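To: Members, Derkell Toy Library list
From: Brigitta Bachmann, Lending Coordinator
Date: March 25, 2020
Subject: Re: Mixed bins on return

Kim wrote:
> Is one green bin per household still acceptable, or must
> play food and animals be packed separately? Ours has the
> pot and the pink pig in together.

Dear members,

One bin per household remains acceptable.

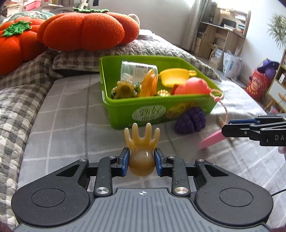 Play food, cookware and blocks may travel together, provided that everything fits below the rim. Strings of beads should be placed in a small bag.

Household items are to be removed before return. The Vumer branch has received cotton swabs and drinking cups among the toys, and we are unable to store these.

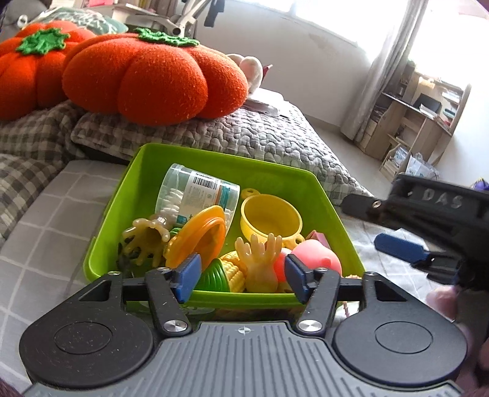 Plush and crocheted articles are catalogued separately and should be kept out of the plastic bins. Members may hold up to 6 such articles until August.
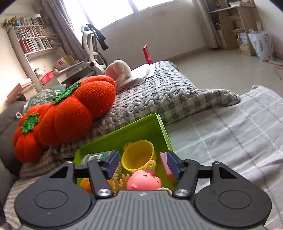

Green bin with pot, pig and pink block; knitted pumpkin kept outside.

Enquiries regarding the Ledolport collection should be sent to me directly.

Yours sincerely,
Brigitta Bachmann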